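Press Releases | Automation

TRUSEL PUTS GRIPPER UPKEEP IN THE HANDS OF THE CREW — new setup and care routine for Polero hand-held units

Jul 28, 2020 — Trusel today released its upkeep routine for the Polero hand-held gripper, covering setup, pad care and small repairs. Free to all current customers. Effective now.

The routine replaces the old service booklet, which ran to 208 pages and mostly stayed in the drawer. New version is 16 pages. Large type, lies flat on a bench.

"People were sending whole units back for a worn pad," said Raffaele Gatti, service lead at Trusel. "A pad is a 12 minute job. We wanted it done on site, same shift."

What is covered:

Start of shift — wipe the lens, check the view on screen, look down into the V of the rubber section and clear out any lint or grit. Run a fingertip along both inner faces. If the mesh lifts at a corner, stop and change it.

Pad change — old insert out, seat cleaned with a dry cloth, new insert pressed in from the bottom of the notch up. No solvent on the rubber. The booklet used to allow it, that line is gone.

Marker check — the printed square markers at the station must be flat and clean. A scuffed marker gets reprinted, not touched up with pen.

Shell — check the slots in the white body for dust. Soft brush only, compressed air pushes it furhter in.

The routine was tried out in May at the Minami workshop, with 12 units in daily use. Shahzad Sandhu, who ran the trial, said the pad check was picked up fastest and the marker check slowest. "They'd do the gripper and forget the station. So we moved the station up the list." The printed order reflects that change. 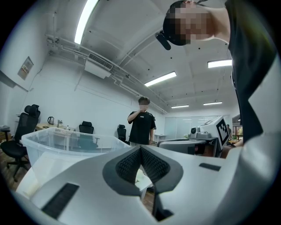
A Polero unit up close, with the dark V-shaped rubber section and its black mesh insert. Work table and square marker toward the back of the room.

Pad kits ship from Rolov, Trusel's parts partner, and can be ordered seperately from the service plan. Repairs to the lens or wiring still go back to Trusel — do not open the shell on site.

A version for fixed stations is in progress under Dénes Szilágyi. No date yet.

Service contact: Corrado Ferraro, Trusel customer desk. Press contact: Ilídio Aguiar, Trusel.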